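Caring for Dress Shirts, Ties and Wool Trousers at Home

Clunar Garment Care, Household Guidance

Business clothing represents a considerable expense, and most of the wear it suffers takes place in the laundry room and the closet. The following guidance is intended for customers who launder their own shirts and store their own suits between professional cleanings. Where a care label differs from this page, follow the label.

Before Washing

Unbutton every button, including the collar and cuffs. Pulling a fastened cuff over the hand strains the thread and will in time tear the placket. Remove collar stays and place them in a dish kept near the washer. Stays left in the collar can warp in the dryer and press a permanent ridge into the cloth.

Treat the inside of the collar first. Wet the band with cool water, apply a small amount of liquid detergent, and work it in with a soft brush. Allow it to stand for 15 minutes. Bar soap may be used on white cotton but should be rinsed out fully before the shirt goes into the machine.

Oil stains should be blotted, never rubbed. Cover the spot with cornstarch, leave it overnight, and brush the powder away in the morning. Ink and red wine on silk should be left to a cleaner.

Washing and Drying

Wash white shirts in warm water and colored shirts in cold. Turn dark shirts inside out. A load should fill no more than two-thirds of the drum — shirts packed tightly will come out creased and poorly rinsed. Chlorine bleach is not recommended on any shirt with a non-iron finish, as it may yellow the fabric.

Remove shirts from the washer promptly, shake each one firmly by the shoulders, and hang it on a broad hanger with the top button fastened. If a dryer is used, choose low heat and take the shirt out while it is still slightly damp.
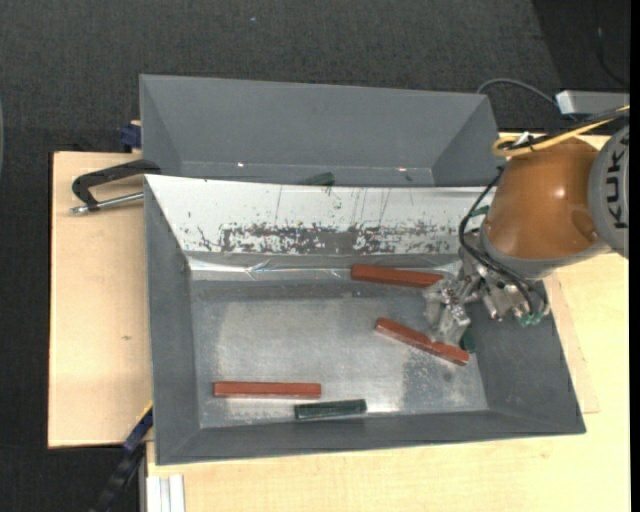 Reddish-brown bars in a gray metal bin.

Ironing

Iron in this order: collar, yoke, cuffs, sleeves, front panels, back. The collar should be pressed from the points toward the center, first on the underside and then on the outer face. Begin with the cooler settings and increase the heat only as needed. Cotton will take a hot iron with steam; blends will not.

Customers in hard water areas should check the iron's manual before filling the tank, as some models call for distilled water. Brown marks on a freshly pressed shirt are frequently the result of scale or scorched starch on the soleplate. Wipe a cool soleplate with a cloth dampened in white vinegar, then with plain water.

Javiera Fuentealba, who supervises pressing at our Godoy location, advises customers to let a shirt hang for 10 minutes after ironing before it is worn or put away. Warm cloth takes a crease very easily.

Ties

Untie a necktie by reversing the steps of the knot. Pulling the narrow end through in one motion twists the lining. Ties in silk may be hung or rolled; knitted ties must be rolled or laid flat, as they will stretch on a hook. A wrinkled tie will often recover if it is hung in the bathroom during a hot shower. Do not place an iron directly on silk.

Wool Trousers and Jackets

Wool should rest for a full day between wearings. Empty the pockets, brush the garment downward with a natural bristle clothes brush, and hang trousers by the cuffs or folded along the crease over a padded bar. Jackets require a shaped hanger wide enough to support the shoulder. Wire hangers should be returned to the cleaner.

Frequent dry cleaning is unnecessary for most suits. Two to four cleanings a year will suffice for a suit in regular rotation, and the jacket and trousers should always be cleaned together so that the color remains even.

Seasonal Storage

In October, or whenever summer clothing is put away, clean every piece before storage. Moths are drawn to perspiration and food residue, including traces too faint to notice. Use breathable cotton bags. Plastic covers trap moisture and should be discarded as soon as the garment is brought home.

Cedar blocks lose their scent over time and may be renewed with light sandpaper. They discourage moths but will not destroy eggs already present in the cloth.

Questions concerning a particular fabric may be directed to Trinidad Quezada at the Clunar service desk, extension 292. Please have the care label at hand when calling.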